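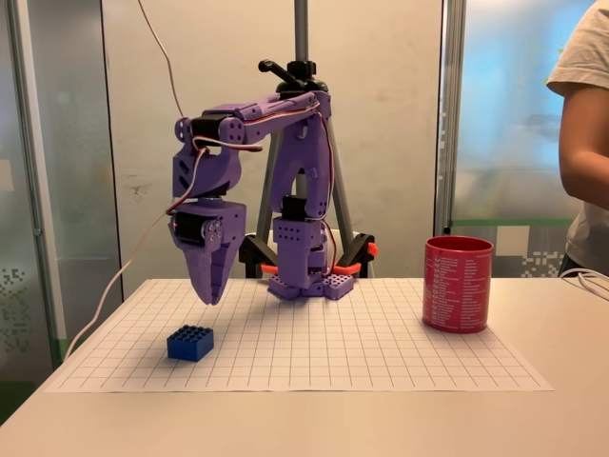
It has been a long time since I last wrote here, and in my defense I've spent most of my evenings arguing with a joint limit. If you remember my post from April, I had just gotten the little purple arm to follow a straight line in the air without its elbow swinging off somewhere strange, and I ended that post by saying that picking things up would be "next week's job." I'd like to apologize to everyone who believed me (I believed me too).

So, where are we? The short version is that the planner works, the grid calibration works, and the two of them now mostly agree about where the table is. The long version is the rest of this post, so go get yourself a cup of tea.

For newcomers, the whole stack is called Milik. It started out as a folder with that name, I never thought of a better one, and now it's in all the import statements and there's no going back. Milik has a small piece that talks to the servos, a piece that turns camera pixels into table positions, and a planner sitting between them that I have now rewritten from scratch twice. The simulator is a separate project called Storkden, and a good part of what I want to tell you about is the gap between what happens in Storkden and what happens on the table.

Let me start with calibration, which was the part I dreaded and ended up enjoying the most. My old method was to put a printed marker on the table, move the arm to touch it, write down the joint angles, and do that over and over until I was too bored to be careful. The new method uses the grid paper. The lines are easy to find with plain old edge detection, and once you have the lines you have the corners, and once you have the corners you have a whole tabletop full of points whose spacing you know. I fit a homography to them (that's just the mapping from the flat camera picture to the flat table) and throw out any corner that disagrees too much with its neighbors. On a good run I keep 217 corners, and fitting all of them takes less time than it takes me to sit down.

The catch is that the paper has to be flat. I spent an entire Sunday chasing an error that grew toward one corner, and I rewrote the lens distortion code, and I read two papers, and I drew a lot of little arrows in my notebook. The corner of the paper was curling up! I smoothed it down and the error went away. I kept the new distortion code because I was fond of it by then.

Once the camera knows where the table is, the arm has to know too, and that's where Zdislava Beneš saved me. She worked on much bigger arms over at Staltstead before she moved here, and she looked at my code for a few minutes and asked why I was trusting the servos to tell me where they were. I said, well, because they tell me. She gave me a very kind look. These are hobby servos with some play in the gears, and the position they report under load isn't quite the position of the jaws. Her suggestion was to stop measuring at one pose per spot and approach every spot from two sides, then let the solver fit a small backlash term for each joint. It added 70 poses to the routine and I complained about every one of them, and it was the biggest single improvement of the year.
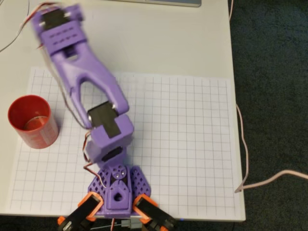 The arm stretched out over the grid paper, with the red cup off to its left.

Now the planner. The first version treated the arm as a set of lines, which was quick and cheerful and completely ignored the fact that the forearm has a width. The second version wrapped each link in capsules (a cylinder with round ends, very friendly to do math with), and that's the one I still use. Cups turned out to be a great test for it, much better than toy bricks. A brick is low and the arm can sail right over it. A cup is tall enough that you have to think about the elbow as well as the jaws, and it's hollow, so "don't touch the cup" and "reach down into the cup" are two very different requests about the same object.

In Milik the cup used to be a solid cylinder, so asking for anything inside it produced a polite refusal. I've replaced it with a ring of thin boxes and a floor. That sounds like a hack and it is, but the planner is happy with it, and the check still runs quickly enough that I don't notice the wait. I also added a rule that the last stretch of any grasp has to come straight down, with the wrist held vertical. Before that, the planner would find beautiful diagonal approaches that were perfectly legal and just looked alarming.

To see how far I could trust all this, I left Storkden running overnight with random cup and brick positions. It made 974 plans, and 22 of them failed. I went through every failure over breakfast, and most were spots close in to the base where the arm simply can't fold itself small enough. Those I can live with. The others all had the shoulder sitting right at its limit while the solver bounced back and forth between two elbow solutions, never settling on either — hence the arguing I mentioned at the top. I now give the solver a little nudge toward whichever solution is closer to the pose it's already in, and it's much calmer.

What Storkden doesn't model at all is cables. Every wire on the real arm has an opinion, especially around the wrist, and a wrist turn that costs nothing in simulation can pull a wire tight on the table. For now I have a penalty on total wrist rotation and a hand near the power switch. Powell, which is what I'm calling the logging tool, records commanded and reported angles side by side, and I'm hoping a tugging cable will show up there as a growing difference between the two before I can see it myself. The plots are ugly at the moment, with every joint in nearly the same shade of green, so I'll spare you those until I've fixed the colors.

If any of you have handled cable drag in a planner without simulating the whole cable, please leave a comment, even a half-formed one. I'll be over here pressing the paper flat again.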